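About Jusov

Jusov sets up robot hands and arms for hotels and serviced offices. We started in Humstead and now have 14 staff, most of whom used to work on front desks or in housekeeping.

Our first job was key cards. One desk we work with handles 2967 of them in a busy month, and sorting them kept a clerk in the back office until late. The Erno hand does the holding and passing. The clerk stays out front with guests.

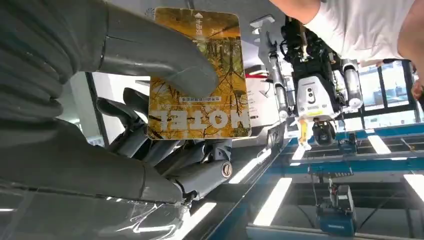
What changes for staff

No post has been cut at the 13 sites we look after. Hours have moved, mainly away from nights, and nearly 80 people have trained to run and check the machines. Fingers get taped and covers replaced by the same people who work beside them.

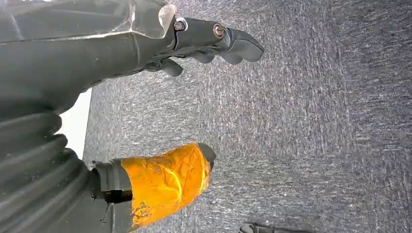 Page last updated: April

Our second office, in Lã, deals with training and spare parts. Visits are by arrangement.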